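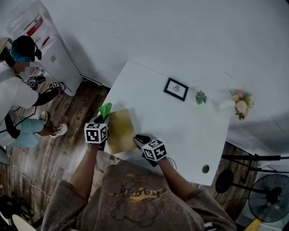
Black gloves on at the worktable.

Help Center > Care & Maintenance
Search manuals... Go

4.2 Leveling the Wiltlow worktable

1. Clear the tabletop and loosen the lock nut on each leg.
2. Turn each foot until the bubble is centered. Do not extend a foot more than 35 mm.
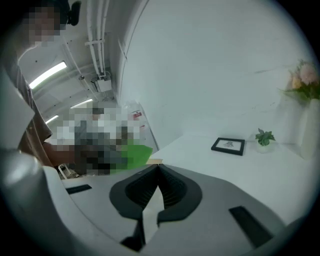 3. Tighten the lock nuts with the 8 mm wrench.

CAUTION: Do not load the table above 200 lb.

NOTE: Check the level again after moving the table. Replacement feet are listed under Iltix parts, page 32.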